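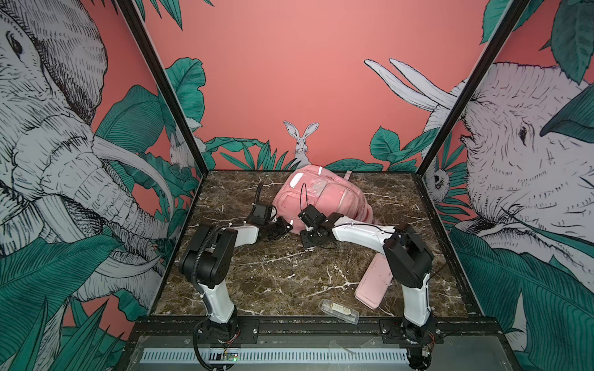
4. Packing the school backpack

Storkach says the main pocket holds 40 sheets and a pencil case with room to spare. Try it with your own things before you believe it.

1. Lay the backpack on its back and open the main zipper all the way.
2. Put the pencil case in first, flat, at the bottom.
3. Add papers and close the zipper slowly. If it sticks, take something out.

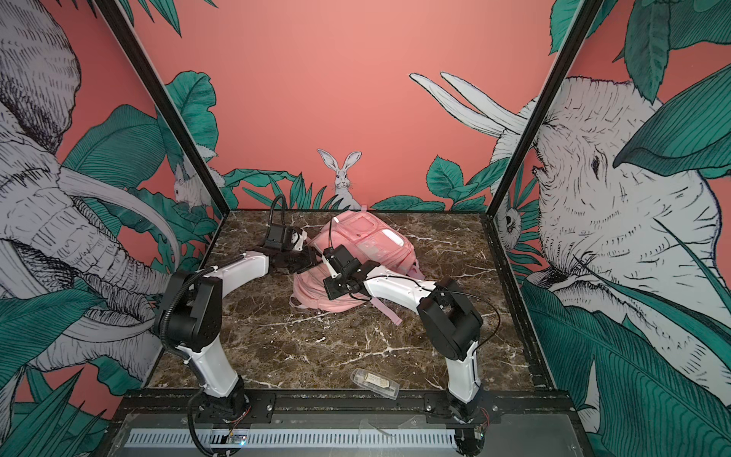 Fig. 2. Pink backpack on the tabletop.

Note: The "quick-pack" order on the hang tag starts with the papers. We tried it and they bent.

CAUTION: Do not lift a full bag by one zipper pull. The pulls are called heavy-duty, a claim we would not test with a water bottle inside.

4. Check the pocket again on Wednesday. Crumbs get in no matter what the lining promises.

We use cookies to improve your visit. Accept | Manage settings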